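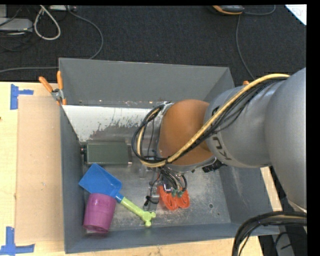 The bin at station two, with the shovel still in it.

The contract said 4000 picks by September. A pick counted if the fingers closed on an object, lifted it clear of the floor of the bin and held it. A miss counted too, but in a separate column, and Wovgate paid less for misses.

She had the evening shift. The building was on the edge of Gristden, between a tire shop and a place that sold pool chemicals, and after six the only car in the lot was hers. She hung up her jacket, read the log from the day shift and signed under it. Monday, July 3, 2023. Most of the town was already at the lake.

The day shift had left her a note. It said the shovel was a problem.

She started the run and sat down on the stool. The arm went in, closed, came up, and moved over. When it let go she wrote a one. When it came up with nothing she wrote a zero. The software wrote the same thing in its own file, but Joshi, the company that employed her, wanted a paper copy, and had never said what became of the paper.

The cup was easy. The green box was fair, as long as it wasn't against the wall. The shovel was zero, zero, zero. The arm went for the scoop every time, where it was broad and flat, and the fingers slid off. It never tried the handle.

By nine she had a page and a half of zeros. She was allowed to move objects between runs. She wasn't allowed to help. The handbook spent two paragraphs on the difference, and she had read them on her first night and again on her second. Moving an object meant picking it up and setting it down somewhere else without thinking about where. Helping meant thinking about where.

She stopped the run and picked up the shovel. She turned it over. Her son had owned one like it, red, and he had carried it by the forked end and dragged the scoop behind him down the sidewalk until it wore through.

She put it back in the bin. She tried not to think about where.

The arm went in. It went for the cup, then the box, then the cup again. She wrote three ones. Then it hung over the shovel longer than it usually did, or she thought so, and came down on the handle. The fingers closed. The shovel came up scoop last, swinging a little, and stayed up.

She wrote a one. Next to it was a narrow space for remarks, and she held the pen over it for a while. If she wrote that she had placed the object, Brirkano, who did the checking, would throw out the whole page, up to 60 rows. If she wrote nothing, it would go in with the rest.

The arm let go of the shovel and went back for the box. She had to look up quickly to see whether it got it.

It did. She wrote a one under the other one and left the space blank.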